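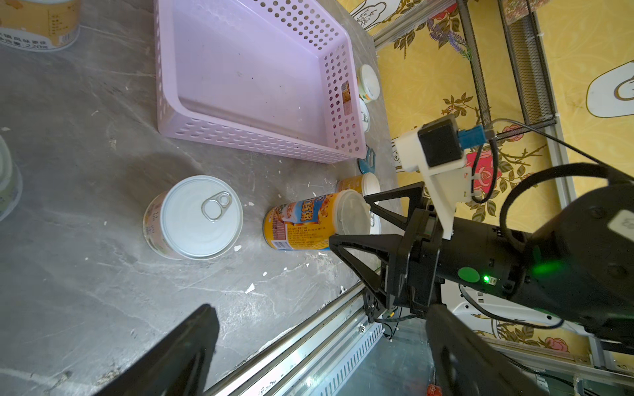

How to Get an Old Building Listed on the Local Historic Register

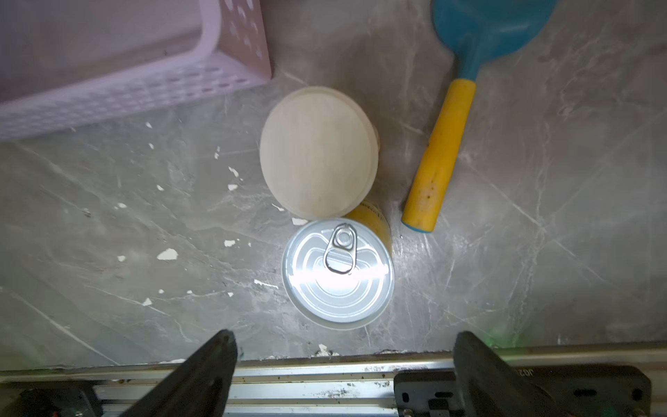
By Urszula Witkowska
Updated 09/10/2018
Filed under: Neighborhoods, How-To

A local listing is usually the quickest protection an old building can get. The rules differ from town to town, so call your planning office before you start and ask for the current application. I used this order for the Reisinger feed store and again for the Onis Street depot.

1. Find out who owns it
Look up the parcel at the county assessor's office and write down the parcel number. Many towns won't accept an application without the owner's signature. If the owner is a company, ask for the registered agent. The feed store belonged to a firm called Girex, and it took two letters to reach the right person.

2. Pin down the construction date
The assessor's date is often a guess. Check it against deeds, old fire insurance maps and city directories. If a map shows an empty lot one year and a building on the next edition, you have a range you can defend. Copy the page and note the volume number on the back.

3. Write the statement of significance
Say which of the town's criteria the building meets and give your evidence for each one. Two or three pages is plenty. Leave out family stories you can't back up with a record, or label them as oral history.

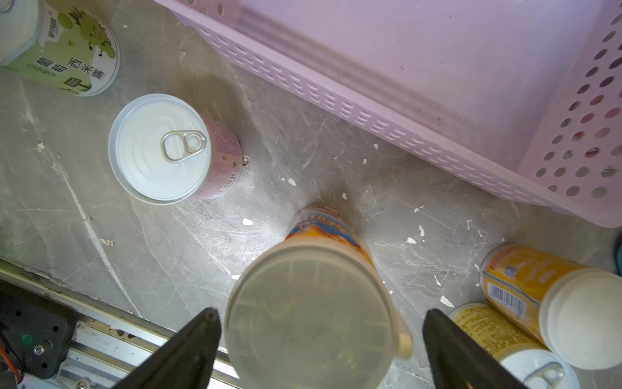
Describe changes as well. Replaced windows, a rear addition or new siding won't always sink an application, but leaving them out will cause trouble at the hearing. For the depot I listed 13 alterations, most of them minor, and gave a date for each where I could find one.

4. File and pay
Make 10 copies if the office wants paper. Ask for a stamped receipt and the hearing date. Ours was set for April.

5. Go to the hearing
Expect to speak for three minutes. Bring the owner if the owner is willing. Neighbors can send letters ahead of time, and short ones are fine.

If the application is turned down, ask for the reasons in writing. Most towns let you file again with new evidence. Check the waiting period first, and keep your original copies.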